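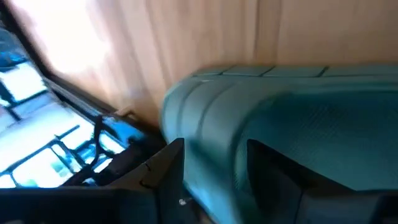
How do you get a moulded plastic box with a ribbed lid properly clean?
Warm water, a small squirt of washing-up liquid and an old toothbrush will do nearly all of it. The flat sides take seconds. It's the grooves and the ridged corners where the muck sits, and that's what most of this page is about.

I've got far too many plastic boxes (craft bits, seeds, picnic stuff, a whole one for batteries) and I do the lot twice a year, once in spring and again in August when the house is quiet. Coloured ones with a matte finish are my favourites to look at and the worst to clean – that very slightly rough surface hangs on to greasy fingerprints like mad!

What you need
Washing-up bowl
Washing-up liquid
Old toothbrush, the softer the better
Wooden cocktail sticks
Bicarbonate of soda
2 soft cloths, one for washing and one for drying

Step 1: Empty it and give it a shake
Do this outside if you can. Turn it upside down and tap the base with your palm. If there's glitter involved, good luck to you.

Step 2: Soak
Fill the bowl with warm water, not boiling, as thin plastic can warp and then the lid never sits right again. I lost a lovely blue one that way. Leave it for 8 minutes or so long as it takes to drink a cup of tea.

Step 3: Brush along the ridges
Go with the line of the ridges, all the way round the corner, and don't scrub across them. Scrubbing across just flicks the dirt from one groove into the next. For narrow seams along a lid, run a damp cocktail stick down each one first and then follow with the toothbrush.

Step 4: Tackle the marks
Mix bicarb with a few drops of water until it's like toothpaste. Dab it on, wait a bit, rub in small circles with a wet cloth. Go gently on anything matte. I once went at one with the green side of a sponge and got a shiny patch that's still there now. Joscha Wendt, who I used to share an allotment with in Bredville, swears by white vinegar for sticky label glue, and I've come round to it. Rinse it off well afterwards or your beads will smell of chips.

Step 5: Rinse and dry
Rinse under the tap, dry the outside with the second cloth and stand it on its end so the grooves can drain. Leave the lid off overnight – I know it's tempting to pack everything straight back in, but trapped damp goes musty quickly and paper seed packets hate it.

If the colour still looks a bit dull once it's dry, buff it with a dry cloth. Sun fading won't shift whatever you do, so keep the nice ones off the windowsill.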